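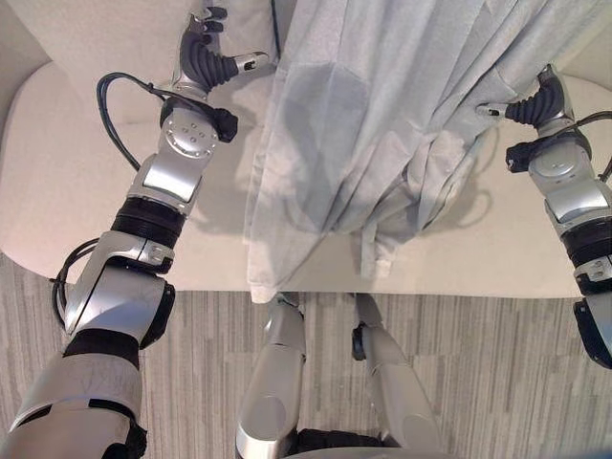
We got to the Wongsuwan open day at the worst possible time, right when two tour buses were letting out, so my sister and I skipped the welcome talk and went straight for the knitting hall. Best decision of the day! It's loud in there. They hand you foam earplugs from a big jar and you still have to shout.

The circular machines are the ones I'd driven out for. The yarn comes in from cones way up over your head and the fabric drops out of the middle as a tube, really slowly, and then someone slits it open and rolls it. Our guide, Anong Phromma, has been on that floor for 35 years and can tell from the sound when a needle is going bad (she made us stand and listen until we claimed we could hear it too, which I could not).

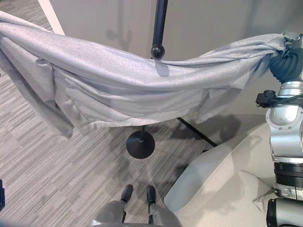 Upstairs was a session on drape, and I took more notes there than I have since high school. Anong's rule is that you never judge a knit lying flat. You gather up one end, let the rest sag, and see what it does. Look how the light gray cloth goes from big loose ripples on the left to practically a rope on the right, and how soft the folds stay in between. A stiff fabric would give you a few sharp corners and that's about it. I have a bolt at home that does exactly that, and now I know why the skirt I made from it looks like a lampshade.

Lunch was in the cafeteria, noodle soup or a cheese sandwich, and the soup ran out. Go early. The seconds shop opens at noon and the line was already down the stairs by then, 77 people according to the guy with the clicker at the door. Remnants are sold by weight. I came away with a bag of ribbing and a striped jersey I have no plan for.
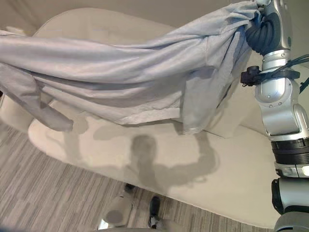 Gil-soo Bang

After lunch we did the dye house, which smells like a swimming pool and a wet dog had a fight. You walk along a yellow line and aren't allowed off it. Pornthip Limsakul showed us the shade cards, 900 of them in flat drawers, and pulled out a bunch of grays that I'd have sworn were the same gray until she carried them over to the window. Blue, green, a sort of pinkish one! She says gray gets sent back more than any other color. 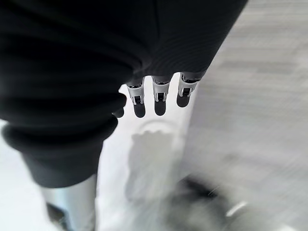
Black was the last stop, and the one I argued about all the way home. My sister likes it with a shine and I want it flat. The charcoal black covering in the photo is my side of the argument: matte all over, wide soft creases running across, and the seam is so faint you have to hunt for it. On a shiny black that same seam would be the first thing you saw. She's still wrong.

Parking is free but it's gravel, so skip the nice shoes. The next open day is in July, and tickets go up on their website a month before. I'm bringing a bigger bag.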